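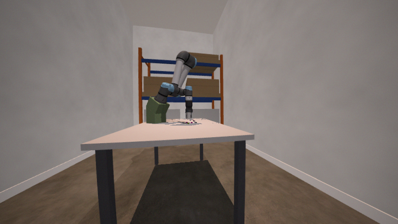

What is the Flomden reading set?
The Flomden set is a short course on the periodic table for readers with no chemistry background. Each unit takes one element and explains its uses through ordinary objects. Unit 2 covers iron and carbon, the main ingredients of steel, and asks readers where steel is likely to be found in a room. A long table with dark legs, a tall storage rack and a jointed robot arm are all suitable starting points for that exercise.

How many units are there?
There are 9 units. Each takes 40 minutes to read, not counting the exercises.

Do I need to read them in order?
Units 1 to 3 should be read in order. The remaining units can be taken in any order.

Is any lab equipment required?
No. All exercises are done on paper. A printed periodic table is included with Unit 1.

Which edition should I use?
Use the Gallby edition. The older Kanthorpe edition lists atomic weights to fewer decimal places, and its answers to the Unit 3 problems will differ in the last digit.

Are answers provided?
Answers to odd-numbered problems are at the back of each unit. The full answer key is supplied to teachers on request.

Can I copy pages for a class?
Yes, for classroom use. Keep the Naqvi Press notice on each copied page.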